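Speaker notes – Two hands, one wrist: what we learned comparing end effectors
Gitau Simiyu, with test data from Dörte Wiegand
Twenty-five minutes plus questions. Clicker is in the lectern drawer.

Slide 1. Title

Say who I am, say Dörte ran most of the trials and should get the hard questions. Mention that the slides will be on the Kellden site by the evening.

The short version, in case anyone needs to leave early: we ran a two-jaw gripper and a four-finger-plus-thumb hand on the same arm, with the same controller and the same operators, on a set of household pick-up tasks. The gripper was faster on most of them. The hand was better on flat things and on anything that had to be turned after it was picked up. The wrist camera made more difference than either of us expected, and I'm going to spend a third of the talk on it.

Slide 2. Why we did this

Kellden had been using the Breltier gripper for two years. It works. Spare jaws are cheap and anyone in the building can change them. In July we had to decide whether the next arms would ship with the same thing or with the Barasa hand, and all we had to go on was opinions. Mine was for the gripper. Dörte's was for the hand. Neither of us had numbers.

Don't go into the budget discussion. If asked, say the price gap was real and wasn't what decided it.

Slide 3. Setup

Same arm for everything. Same controller, Brelline, same firmware from start to finish. We froze it on the first morning and didn't take updates, even when one came out that fixed a bug we had been complaining about.

Operators drove the arm by teleoperation. There were 5 operators. All of them had used the gripper before and none had used the hand, so each one got a practice afternoon on the hand before anything was recorded. People will ask if one afternoon is enough. It probably isn't. I have a slide on that near the end.

37 objects. Mugs, a sponge, folded cloth, paper packets, a phone charger, coins, a paperback. We picked them by walking through two apartments and writing down what was lying about at floor and table height. The list is in the backup slides.

609 trials in total across both end effectors. A trial starts with the arm at rest and ends when the object has been held for the full hold time at carry height, or dropped, or the operator gives up. Giving up counts as a failure. Pause here, because the last time I gave this talk two people had missed that and we spent the whole question period on it.

Slide 4. What the operator sees

Two views. One fixed camera on a stand, one small camera on the wrist looking along the fingers. With the gripper, the wrist view is simple: two jaws, and the object either is between them or isn't. With the hand there is a lot more in the way.
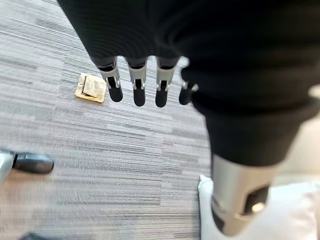
Operators told us early on that they were spending time working out which finger was which before they closed. The fingers on the hand are all built the same, gray at the base with a black tip, and from an angle they overlap. On the wrist view the finger at the far end of the row is often half hidden. Dörte's first suggestion was colored tape on the fingertips. We tried it in a side session, outside the recorded trials, and two operators liked it and the others said it was distracting. We left it off.

What helped more was moving the camera. The original bracket put a good part of the forearm in the picture, and the sleeve is black, so in that half of the view you had nothing to steer by. We made a bracket that sits a bit farther out. It's an ugly part and it catches on cables. Operators preferred it anyway.

Also mention blur. When the arm moves fast, the floor smears and you lose small objects until it stops. Patterned carpet is worse than plain flooring for this. People learned to stop, look, then close. That costs time on every trial and it shows up in the results.

Slide 5. Results by object type

Leave this one up for a while and let people read it.

Round and blocky objects: gripper ahead on time, about even on success. There's no mystery in that. Two jaws close on a mug handle or a box and you're done.

Flat objects on a hard surface: the hand was clearly better. The operator can press down with the tips, drag the object toward the thumb, and pinch. With the gripper you have to hit the surface at the right height, and if you're a little high the jaws close on air.

Flat objects on carpet: this was the surprise. The gripper did better here than on the hard floor. The pile gives, so the jaws can push in slightly and get under an edge. The hand did a little worse, because the tips drag on the fabric. Dörte has a theory about the fingertip rubber and she can explain it better than I can.

Cloth: both fine. Cloth is easy to grab and hard to do anything useful with afterward, and we only tested the grabbing.

Slide 6. Failures

267 of the trials had the video reviewed by hand. That is every failure plus a random pull from the successes. We sorted them by what went wrong first, and we only allowed one cause per trial.

The largest group for the hand was the operator closing before the fingers were lined up. The largest group for the gripper was wrong approach height. Hardware faults were a small group for both. The hand had a finger tendon go slack twice, and both times it was the same finger. Barasa sent a replacement and it has been fine.

One category we added late was "operator couldn't see." It was applied when the operator said so out loud on the recording. It's a soft category and I would not build an argument on it, but it dropped after the bracket change and I think that's worth saying.

If someone asks why the bracket change happened in the middle of the study: because we should have caught it in the pilot and didn't. Trials before and after are marked separately in the data file.

Slide 7. Learning

This is the slide for the practice question. Gripper times are flat from first session to last. Hand times were still coming down when we stopped. We don't know where they would have leveled off. Two more weeks would have told us and we didn't have the arm for two more weeks.

So anyone quoting our speed numbers for the hand should say they come from people who were still learning. I've asked for that in the write-up and I'm asking again here.

Slide 8. Wear and upkeep

Quick slide. The gripper needed one set of pads. The hand needed the tendon work above, plus the sleeve. The ribbed fabric keeps grit out of the joints but it picks up lint, and it rides up toward the wrist when the hand is flexed a lot. We pulled it back down at the start of each session. Swapping end effectors took a while at first – the connectors are different and there's one screw that can only be reached with a long driver. Bring a long driver.

Slide 9. What we decided

The next arms go out with the gripper as standard and the hand as an option, same wrist plate for both. The new camera bracket goes on all of them.

Dörte would still have gone with the hand. Give her a minute here if she wants it.

Slide 10. Not covered

We didn't test anything heavy. We didn't test handing objects to a person. We didn't test autonomous grasping at all; every trial had somebody driving. There's interest in running the same object set with a policy trained on these recordings, and the files are in a format that should allow it.

Contact details are on the last slide. Questions.

Notes for questions

Force sensing: neither unit had it at the fingertips. Both report motor current and we logged it.

Latency: measured at the start and end of each day. It's in the backup slides, second from last.

Can we have the object list: yes, with sizes and weights. Ask Dörte for the spreadsheet, since the PDF has an old version.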